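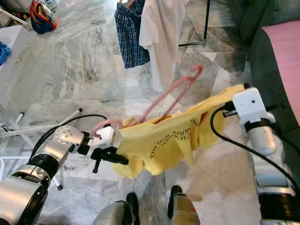 Yellow T-shirt with printed front, on a pink plastic hanger. Plaid and white shirts on the rack behind.

Prekden Garment Hanging Collection
Data card and read me file
Version 2, released 4/14/20

Summary

The Prekden Garment Hanging Collection is a set of 1160 short recordings of everyday clothes being placed on hangers and hung on a rack. It was prepared by the Ostrowski Institute for Household Studies at its Odville site. The collection is meant for people who study clothing care, folding and hanging habits, and the way soft materials behave when they are lifted by one or more points.

This file describes what is in the collection, how the garments were chosen and labeled, and what users should know before they work with the material. It replaces the notes supplied with the first version.

Contents

The main folder contains the recordings, a garment list, a hanger list, and a table of labels. Each recording covers one garment and one hanger. A recording begins with the garment off the rack and ends when the garment has been hung or when the attempt has been given up. Attempts that were given up are kept in the collection and carry the label "incomplete."

The garment list has 24 entries. Each entry gives a garment number, type, main color, pattern, sleeve length, and a note on any printing. The hanger list records color, material, and whether the hook turns. Garments with the same general appearance have separate numbers and should not be merged.

Garments

All garments are adult sizes and were bought secondhand in Odville. The institute gave preference to items that had been worn and washed many times, as new cotton is stiffer and holds its store folds for several days. The list is made up of T-shirts, button-front shirts, light sweaters, and sleeveless tops. Coats, trousers, and dresses are outside the scope of this version.

Garments were washed together in cool water, dried flat, and stored in open bins between sessions. They were not ironed. Creases left by storage are therefore part of the material, and users who compare one session with another should expect the same shirt to look different.

Printed shirts were included on purpose. Large lettering on the front of a shirt makes it easier for a reader to tell front from back and to judge how far the cloth has twisted. Where folds hide part of the lettering, the label table records only the characters that can be read. Labelers were told not to complete a word or a year from memory, even when the full text was known to them from another recording.

Hangers and rack

Most hangers in the collection are plain plastic with a closed lower bar. They were chosen in bright colors so that the bar can be told apart from the cloth around it. The lower bar has no use in this task, but it does catch on narrow necks, and such cases are marked "bar caught" in the label table.

The rack is a freestanding type with thin uprights. Other clothes were left hanging on it during many of the recordings. Users who need an empty rack may filter on the field "rack_load," which takes the values "empty," "part," and "full."

Hanging order

Garments may be hung by either of two methods, and the method is given for each recording.

Neck method: the hanger enters through the neck opening, one end first, and is turned until both ends rest under the shoulder seams.

Hem method: the hanger enters from the bottom of the garment and is raised until the hook comes out at the neck.

The neck method is faster with soft T-shirts but can stretch the collar. The hem method is recommended in the Pitov clothing care guide, which the institute used as its reference for terms. For button-front shirts, the top button was left open under both methods.

Labels

Each recording carries the following labels.

garment_id - number from the garment list
hanger_id - number from the hanger list
method - neck or hem
rack_load - empty, part, or full
result - complete or incomplete
shoulder_fit - even, uneven, or off
note - free text, may be blank

"Even" means that both shoulder seams sit on the arms of the hanger at a similar height. "Uneven" means that both seams are supported but one is clearly lower. "Off" means that at least one shoulder has no support. Shoulder fit is judged at the end of the recording and not from any earlier point. A garment that sags or bunches while it is being handled may still be labeled "even."

Each recording was labeled by 2 readers working separately. Where they disagreed, a third reader chose between the two labels, and the note field contains the word "settled."

Known issues

White garments against pale flooring are difficult to outline in bright light. In 20 recordings the readers could not agree on sleeve position, and the note field says so.

The color names in the garment list are everyday names and were not measured. One striped sweater was listed as gray in the first version and is now listed as blue.

The hanger list does not record wear. Several hangers have bent slightly with use, and this may affect the shoulder fit of lighter shirts.

Use and citation

The collection may be used for teaching and for noncommercial study. Copies passed to others should include this file without changes. Published work should cite the "Prekden Garment Hanging Collection, Version 2" and name the Ostrowski Institute for Household Studies as the source.

Corrections to labels may be sent to the Odville office with the recording number and the field concerned. Corrections received before the end of May will be considered for the next release.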